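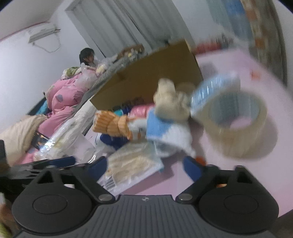
Chapitre 6. Ranger avant d'emballer

Une table, et déja trop de choses dessus. C'est le point de départ de presque tous les rangements : une peluche beige, un gros rouleau d'adhésif d'emballage, du plastique bleu clair, des petits bouts orange. Par quoi commencer ?

Dans ce chapitre : trier, grouper, fermer. Pas plus. Les étiquettes viendront au chapitre 7, les charges lourdes au 8.

Mots à connaître : tri, lot, calage, rebut.

6.1 Le tri à plat

Tout poser sur une surface claire. Rose pâle, blanc, peu importe. Les petites pièces d'abord, elles roulent, elles se perdent. Ensuite le mou (peluches, tricots), qui servira de calage. Le rigide en dernier.

Manolis Deligiannis, déménageur à Pitach, compte 2 passages par table : un pour séparer, un pour vérifier. Sur un logement de quelque 140 objets, le second passage prend moins d'une heure. Magdalini Andreadis, elle, n'en fait qu'un et garde une boîte « divers ». Les deux méthodes se défendent, on y reviendra en 6.3.

L'adhésif reste sur la table, toujours au même coin. À droite pour les droitiers. On perd un temps fou à le chercher sous le reste.

A faire avant de lire la suite : videz un tiroir chez vous, notez l'ordre dans lequel vous avez pris les choses. Gardez la feuille, elle resservira dimanche.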